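Kit Corner: the Zunden handheld gripper pair

If you have been reading this newsletter since January, you will know our position on teaching kits that arrive with a forty-page manual and a motivational sticker. Zunden sent neither. The box from their Brurholm warehouse held two handheld grippers, a charging lead and a card that said "Start with a chore." So we passed it to Ratree Kaewsai, who dislikes chores more than anyone on our contributor list, and asked her to report back.

The idea will be familiar. You hold one gripper in each hand and do the job yourself, the grippers record how you did it, and a robot arm learns from the recordings later. Each unit carries a white cube covered in black-and-white markers, so the software can work out where your hands went. Zunden suggests 200 takes of a task before you bother training anything. Ratree's first comment on that number has been left out of this issue.

She chose a bathroom counter, on the grounds that a sink is where tidy demos go to die. Bottles are tall, soap is soap, and a marble top shows you every mistake.

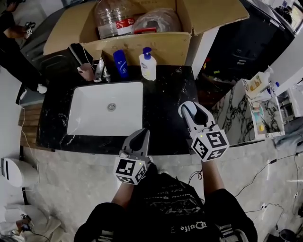 What we liked

The jaws, mostly. The ribbed rubber pads are the best part of the kit, and Ratree rates them well above those on the Jaltton pair we covered last year – a set that treated any pump bottle as a personal enemy. The green indicator light is small but easy to check without putting anything down. Setup took her one cup of coffee, including the coffee.

What we liked less

The body is big. It fills the lower half of the gripper camera's view, and you get used to seeing the world over a large gray hill. The software crops nothing by default, so budget some time in the settings menu, where the option you want is filed under "Other."

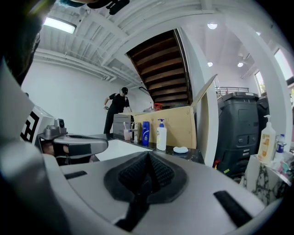 Reading time: 2 min

The wrist view also takes in plenty beyond the sink. In a room with stairs, windows and a bright ceiling panel, that gives the training software a lot to look at besides the soap. Songül Ağca, who runs our test arm, would like an automatic mask and has written to Zunden saying so, at length.

The price is $2,000 for the pair, with the Duangkaew training service billed separately by the month. Fair for a lab, steep for a hobbyist, and we would want a spare set of pads thrown in. Loan requests for the review pair go to the usual address. Please return the charging lead this time.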